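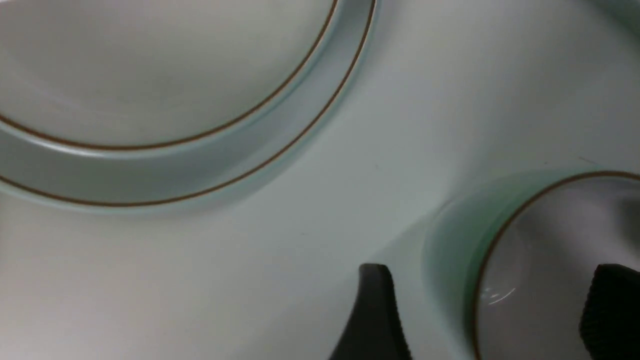
One reader of the last release wrote in to ask why a cup and the plate it sits with get separate records when they plainly belong to the same set. The answer is that sets get broken up. A cup is chipped and thrown out, a plate goes to another shelf, and a record for the whole set would then be wrong. Each piece has its own row, and the set_id column ties the rows together where we are confident of the match.

Plundcombe Tableware Records

What this is

A table of everyday tableware, one row per piece, covering plates, cups, bowls, saucers, trays and a small amount of serving ware. There are 1,714 rows in this release. The records were made at Plundcombe from pieces in ordinary use, bought second-hand or passed on by households. It is a working list for people who sort, match or replace crockery, and it has no prices in it.

Files

pieces.csv holds the main table
sets.csv holds one row per set, with the set_id used in pieces.csv
terms.txt lists the words allowed in each column
changes.txt lists what was altered between releases

The text files are UTF-8. Empty cells mean the thing was not recorded. The word "none" means it was looked for and was not there, so please don't treat the two as the same.

Main columns

piece_id: a number that is never reused, even after a piece is broken
kind: plate, cup, bowl, saucer, tray or other
shape: outline seen from above, so round, oval, square or rectangular
body_colour: the main colour of the piece
glaze_tint: any lean in the colour, such as bluish, greenish or cream
rim_line: none, thin, thick or double
rim_colour: one of the 24 colour words in terms.txt
decoration: none, printed, painted, moulded or mixed
lettering: yes, no or unclear
width_mm: across the widest part, handles left out
set_id: blank if the piece is single or the match is in doubt

How colours were recorded

White is the most awkward body colour in the list. Most white glazes lean one way or another, and the lean changes with the light and with whatever is next to the piece. We record body_colour as white and put the lean in glaze_tint. A tint is only entered if it was still there when the piece was looked at a second time, near a window, before midday. Polished metal is recorded as silver whatever it happens to be reflecting.

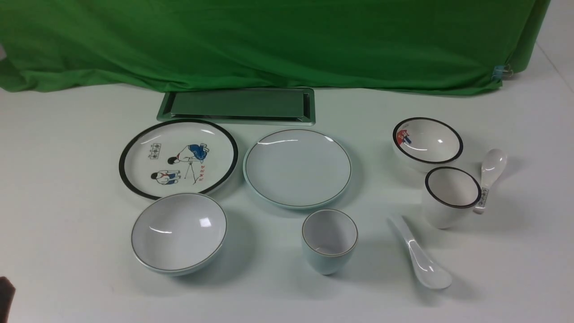 Rims are recorded apart from the rest of the decoration. A plain plate with a coloured edge has "none" under decoration and a colour under rim_colour. A printed plate with a band round it has both columns filled. Where there are two lines, one at the lip and one where the rim meets the flat part, rim_line is "double" and rim_colour takes the colour of the outer one. This has caught people out when filtering, so check rim_line first.

Printed pieces are marked as printed with no attempt to name the artist or the story. If there is writing on the face of the piece, lettering is "yes". We do not transcribe it. Marks on the underside don't count as lettering and are left out of this release.

Sets

Of all the rows, 687 have a set_id. Pieces are put in the same set if the glaze, the rim line and its colour all agree when they are side by side. Pieces of different kinds can share a set. A tray is never given a set_id unless it came with the other pieces.

Known problems

The Dranden rows were measured with a tape and the others with a sliding gauge, so their widths are less exact. They carry a "t" in the notes column.

Teal and mint green are used unevenly. Earlier rows say green for both. We have not gone back over them.

The Skodlow list was merged in January and used "dish" for bowls and deep plates alike. 28 of those rows are still under "other" and need looking at with the piece in hand.

Shallow plates with a dished centre are under plate. Some users would call them bowls.

Metal pieces are few, and the decoration column is not much use for them. A bevelled or raised edge is put in notes.

Using the records

You may copy, change and pass on the tables. Keep changes.txt with them. If you load them into Dierckx, set piece_id to text on import or the leading zeros are lost.

Corrections should give the piece_id, the column and the new value, one to a line.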